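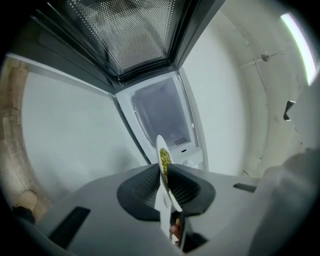 4.3 Enregistrer l'épreuve « Cuisine »

L'épreuve « Cuisine » est la troisième de la coupe interclubs Bandamier. Chaque équipe remet une série de démonstrations réalisées à la pince à main Guvis, puis le logiciel Esta les convertit en trajectoires pour le bras du club. Une démonstration correspond à un geste complet, de la prise du récipient jusqu'à sa dépose dans l'appareil. Le récipient se tient par le bord, entre les deux doigts souples, comme la petite coupelle ovale blanche avec ses grains verts, face à l'ouverture. Une forte inclinaison est admise tant que le contenu reste dans le récipient.

Avant de commencer

– Pince Guvis chargée, doigts souples montés et propres.
– Un récipient léger et son contenu sec (pois, haricots mungo, lentilles).
– Un four à micro-ondes débranché, porte ouverte.
– Un ordinateur avec Esta installé et le profil « Tsang » sélectionné.

ATTENTION. L'appareil doit rester débranché pendant toute la séance. Ne jamais le mettre en marche avec la pince ou un récipient de démonstration à l'intérieur.

Procédure

1. Allumer la pince et attendre le voyant fixe. S'il clignote encore après 20 secondes, éteindre et recommencer.

2. Dans Esta, ouvrir le menu Séance, puis choisir Nouvelle série. Saisir le numéro de l'équipe.

3. Remplir le récipient hors de la zone de travail. Le remplir à moitié au maximum.

4. Fermer les doigts sur le bord du récipient. Serrer jusqu'à ce qu'il ne glisse plus, sans forcer.

5. Appuyer sur Enregistrer. Garder la pince immobile deux secondes avant le premier mouvement.

6. Amener le récipient devant l'ouverture d'un mouvement continu, puis l'engager et le poser à plat au fond de la cavité.

7. Ouvrir les doigts, reculer la pince tout droit et appuyer sur Arrêt.

8. Relire la démonstration. Supprimer toute prise où le contenu s'est renversé ou dont la durée dépasse 35 secondes.

Remarque – La série doit compter 57 démonstrations valides. Changer d'opérateur toutes les 17 prises. Esta affiche un rappel, mais ne bloque pas l'enregistrement.

Remarque – Les manches amples peuvent masquer une partie du champ. Les retrousser, ou porter la blouse du club.

En cas de problème

Le récipient pivote entre les doigts : le saisir plus près du milieu et vérifier que les coussinets ne sont pas gras.

Esta indique « Suivi perdu » : ralentir devant l'ouverture et ajouter de la lumière dans la pièce. Si le message revient, refaire l'étalonnage (section 3.2).

Une fois la série complète, l'exporter au format Tsang et passer à la section 4.4.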